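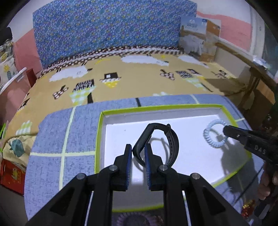 3.2 Reserved posts and the question of who applies

When the district council at Udville set aside a share of its clerical and technical posts for households below the income line, most people we spoke with expected the places to fill quickly. They did not, and a good part of this section is our attempt to understand why. We interviewed 62 applicants and near-applicants across Udville and Fedham, and we let each conversation run as long as the person cared to talk, which was sometimes most of an afternoon. The income rule looks simple on paper, but it asks families to put a value on what they own, and small things caused a surprising amount of worry. Several younger applicants asked us whether a fitness band of the ordinary black kind, with a smooth capsule-shaped body and a row of holes in the strap (Figure 4), had to be listed as household property. The rule says nothing about such items, and clerks in the two towns gave different answers.

The paperwork itself was the next hurdle. An income certificate in Fedham took 14 working days at best, and it stayed valid for only 6 months, so a family that applied in the spring often had to begin all over again by October. People described this to us with great patience – more than we might have managed ourselves. One mother had gone through the whole process for two of her children and kept every receipt in a biscuit tin, which she was kind enough to let us look through.

Figure 4. Black fitness band, standing on its edge behind the blue-padded jaws of a gripper.

We also found that promotion worried people more than hiring did. Staff who had entered through the reserved list were unsure whether the same rule would carry them to the next grade, and the council's notice on the matter can fairly be read either way. In Nokik, where a similar rule has been in place longer, the notice was rewritten in plain language and read aloud at the ward office. We would gently suggest that Udville look at that wording before its next round of hiring – it runs to a single page. The Walczak survey, which we return to in Section 6, asked about promotion only in passing, so our numbers and theirs should be compared with some care.

We use cookies to improve your reading experience. Accept | Manage settings

Home Current Issue Archive For Authors Contact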